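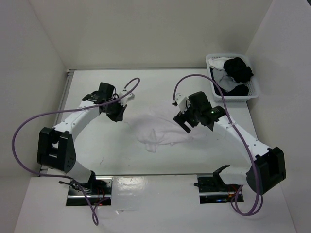 The two-arm cell at Driner, with a white cloth on the table and the laundry basket at the back right corner.

Flurina Eberhard writes the planning layer for the two-arm garment cell at Driner, and most of her week goes into code that decides when an arm should stay where it is. The learned policy proposes motion in chunks. Her software, called Rellis, accepts a chunk, trims it or throws it away.

"The policy outputs joint targets for both arms, and it outputs them whether or not it has any idea what it is looking at," she says. "Something has to sit between that and the motors."

Rellis runs as a separate process from inference. The policy produces a new chunk when it can, and the control loop reads from a buffer at 200 Hz. Each chunk carries the timestamp of the camera images it was computed from. If that timestamp is more than 100 milliseconds old when the chunk reaches the buffer, the first steps are dropped and the remainder is blended into the current trajectory. Eberhard tried blending without dropping first. The arms tracked well on a bench test and then lagged on every regrasp, and it took her most of August to find the cause in her own interpolation code.

Cloth makes the timing problem worse. A rigid part stays put while the planner thinks. Fabric held by one gripper keeps moving after the arm has stopped, so the state the policy saw and the state it acts on can differ even when every joint reading agrees.

"You can have perfect joint tracking and a failed fold," she says. "For a long time our dashboard only showed joint tracking."

Perception is handled by Engelbert Marti, who joined the project from a group working on parcel sorting. His module produces a cloth mask and a set of candidate grasp points for each wrist view, with a confidence value for each point. White fabric on a white table is his standard regression case. Intensity contrast is close to nothing, and the segmentation has to rely on soft shading along the folds.

"Dark garments are easy on this table. With a thin white one, the mask bleeds out into the tabletop and the grasp point goes with it," Marti says. "The fingers close on the surface and the planner believes it is holding a corner."

He was asked several times why the table was not simply painted another color. His answer is that the customer tables are white, and a model tuned on a convenient background would have to be tuned again. The team instead added a check after grasp closure. Rellis compares the measured finger opening with the commanded one and rejects the grasp if the fingers have closed fully. Very thin fabric can defeat this check, and Marti lists it as an open issue.

Coordination between the arms is deliberately plain. The workspace is divided into a left zone, a right zone and a shared strip, and an arm must hold a token to enter the strip. For two-handed folds both arms get a joint token and are planned as a single system with a minimum distance between the wrists. Eberhard looked at a full dual-arm optimizer and dropped it after 2 weeks.

"It found nicer paths, and I could not tell an operator why an arm had stopped," she says. "With the token I can print one line in the log."

The logging tool, Fistine, is the part of the stack both of them defend most strongly. It records camera streams, joint states, policy chunks and every Rellis decision against one clock, and it can replay a run with a changed planner setting. Replays are open loop, so they show what the planner would have accepted but say nothing about how the cloth would have responded. Eberhard put a warning about this in the viewer after a colleague at Witkowska, the integration partner, reported replay results as success rates.

The next release has 4 items on its list. The largest moves the age limit on chunks from a fixed value to one that depends on what the grippers are holding. An empty gripper can tolerate older data. A gripper with fabric hanging from it cannot, and Eberhard wants the limit to tighten as soon as a grasp is confirmed.

Marti would like the grasp check rewritten before that work starts. "Her limit depends on my answer to whether we are holding anything," he says. "On thin white cloth I would not trust my answer yet."

They plan to settle the order on Monday.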